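Backyard Flocks and Newcastle Disease: What Small Keepers Know and Do

Student project report, Certificate in Animal Health

1. Background

Newcastle disease is a viral disease of birds. It affects chickens most severely, but turkeys, pigeons and many wild birds can also carry it. Signs include gasping, coughing, green diarrhoea, a twisted neck, drooping wings and a sudden fall in egg production. In a bad outbreak most of an unvaccinated flock can die. People who handle sick birds sometimes get sore, red eyes for a few days, but serious illness in people is rare.

Commercial farms have vets, vaccination schedules and written biosecurity plans. Small keepers often have none of these. My project looked at what keepers of small flocks in the Pledbridge district know about the disease and what they do day to day that might let it in or keep it out.

2. Method

I prepared a two-page questionnaire and left copies at the Stinitz feed store and the district show office. I received 40 completed forms, all from people keeping fewer than 30 birds. I also visited six properties in August, wearing clean overalls and disinfecting my boots at each gate. I did not handle any birds or take samples.

The district register lists 3,307 birds on small holdings. The year before it listed 3,898. The register is voluntary, so the drop may mean fewer birds or just fewer people filling in the form. I could not find out which.

3. Results

Most keepers had heard of Newcastle disease, but many mixed it up with avian influenza. Of the 40 who replied, 11 could name two or more signs. Nine said they vaccinated, and four of those were not sure when the last dose had been given.

Feed was the weakest area. In 26 of the flocks, feed was left out overnight in open trays. Sparrows and pigeons were feeding from the trays at three of the six properties I visited. Water was better, with 29 keepers using a covered drinker. The rest used buckets or a pond.

New birds were another gap. Only seven keepers kept new birds apart for two weeks or more. Several said they had nowhere to put them. One keeper had bought pullets at a sale and put them straight in with the layers, and said she had always done it that way.

Kitchen scraps were fed by 33 keepers. Vegetable scraps are not a great worry for this disease, but scraps that have touched raw poultry meat are. Eight keepers did not separate the two.

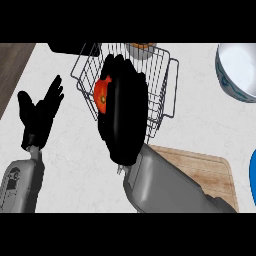 Wing-sze Kwan thought the figure for quarantine was probably too high, and said that people tend to write down two weeks when the real time is closer to a weekend. She suggested asking for the date the last bird was bought and the date it joined the flock, and working out the gap from that. I agree this would have been a better question. I did not have time to send out a second form.

4. Discussion

The main finding is that keepers know the name of the disease better than they know the signs. This matters for reporting. A keeper who loses two hens and puts it down to the heat will not ring anyone, and 18 people said they would wait until several birds had died before asking for advice.

Cost came up often. Newcastle vaccine is commonly sold in large vials, and the one stocked at Stinitz treats 3,000 birds. Once mixed it has to be used within hours. For somebody with 12 hens that is a lot of waste – and the price is hard to justify. Two neighbours on the Bassi road had split a vial between them and still threw nearly all of it out. A shared vaccination morning, with one vial used across many flocks, would bring the cost down, though anyone going from flock to flock would need to clean boots and equipment properly between stops.

The cheaper measures are simple ones. Lifting feed trays at night, keeping one pair of boots for the pen and fencing a small corner for new birds would cost very little on most of the properties I saw.

5. Limits

The people who filled in the form chose to do so and may be more careful than average. Nobody who keeps only pigeons replied. Six visits is a small number, and all were within a short drive of town, so the Bumel end of the district is not covered.

6. Recommendations

– A one-page sheet with the signs of disease and the number to ring, handed out with feed orders.
– A trial vaccination morning before spring.
– A new question on quarantine dates if the survey is repeated.

My thanks to the keepers who let me onto their properties.

Related reports
Worm counts in hobby sheep flocks
Rabbit calicivirus: a survey of pet owners
Footbaths at the district show
Safe disposal of dead stock on small blocks

Contact the Animal Health office | Copyright of student work remains with the author | Back to top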